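Kitchen & Table Helper, part time (fruit bowls, tables, stockroom)
Stetberg Lunchroom, ground floor 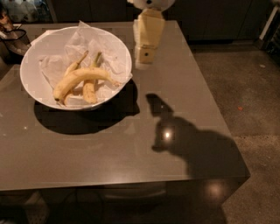
We need one more person, possibly two, starting in June. Mornings. The job is keeping the lunchroom tables set with fruit, keeping the bowls clean and lined, and giving a hand in the stockroom when deliveries come in. Not a cooking job. You will not touch the stove. You will touch a lot of bananas.

The room

Stetberg is a shared lunchroom used by the offices upstairs and the two workshops across the yard. It seats 70. Concrete floor, plain gray tables, one long counter, dishwashing room in back, small stockroom behind that. People start drifting in before 8 and want something to grab, so the bowls have to be out by 7:30. Lunch itself is handled by the kitchen crew, you'd be working next to them but you don't report to them.

What you'd be doing

Getting in at 6:45 and checking what came through the back door
Wiping down every table, edges and fronts too, they're glossy and every smear shows when the overhead lights are on
Washing and drying the white bowls
Lining each bowl with fresh white tissue, crumpled, not folded flat
Filling bowls. Bananas mostly, apples and pears when we have them, plums in season
Walking the room at 9:30 and again at 11 to top up and pull anything that's gone soft
Carrying crates from the yard to the stockroom (there is a cart, please use the cart)
Writing up what got thrown out. Clipboard by the stockroom door
Stacking empties for Khattak, who bring the fruit and take the crates back

About the bowls, because everyone asks at the interview. Wide shallow ones only, the deep ones hide bruised fruit at the bottom and we find it too late. Don't pile them up. A few bananas per bowl is plenty, with the stems together at the back so people can take one without digging around. A little green at the stem is fine and so are a few small brown marks, those go out. Split skin doesn't. Anything really spotty goes to the kitchen for bread, there's a tub for it on the lower shelf marked BREAD. Tissue gets changed every morning even if it looks ok.

Yes the tissue matters. We tried without. Fruit slid around and the bowls got scratched and it looked like a bus station. We order it from Jotell in packs of 1000 sheets and go through it faster than you'd think, so part of the job is telling us when we're on the last pack. Before it's empty please, not after.

Tables: damp cloth, then a dry one. No scouring pads. No abrasive cleaner. Nothing with acetone in it either, somebody once went after an ink mark with Cutex and we had to move that table to the corner. If you can't get a mark off leave it and write it down.

Hours and pay

Early shift, 6:45 to 11:45, five mornings. We can split it between 2 people if you'd both rather have fewer mornings, say so when you apply. Paid hourly, paid every other week, rate is on the sheet we send you before the interview so you can decide wether it's worth your time coming in. Lunch is free on days you work. Fruit too obviously. Apron provided, shoes are on you, closed toe with some grip because the floor in the dish room gets slick.

First two weeks are paid training with the person who does it now. She's moving to afternoons, so she'll still be around for questions.

What we're looking for

Someone who shows up on time. That's most of it
OK with lifting, full crates run up to 40 pounds
OK with being on your feet the whole shift
Has an eye for things. If a table is set crooked or a bowl has a chip in it you notice before we do
Food handler card, or willing to get one in the first month (we pay for it)
Enough English to read a delivery slip and talk to the driver

No experience needed. Grocery, produce, hotel breakfast, school cafeteria, all great if you have it. Students fine. Retired fine. If you have kids to drop off at school this shift will probably not work, sorry, we've tried to move it and the deliveries won't budge.

What the job is not

Not a way into the kitchen crew, at least not quickly. They hire seperately. No evenings, no events, no register. Pretty quiet work till 8 and then it gets loud.

How to apply

Come by between 2 and 4 in the afternoon and ask at the counter for a form, or send us a few lines through the contact page with "fruit table" in the subject. Tell us:

which mornings you can do
when you could start
where you've worked before, if anywhere, two lines is fine
a phone number you actually pick up

No resume needed, no cover letter. We'll call people in for a short trial, one paid hour: you wipe a table, set a few bowls, unload part of a delivery. Then a coffee and any questions you have for us.

Open till filled. We answer everyone but it may take a week, deliveries are heavy right now and we're short a person.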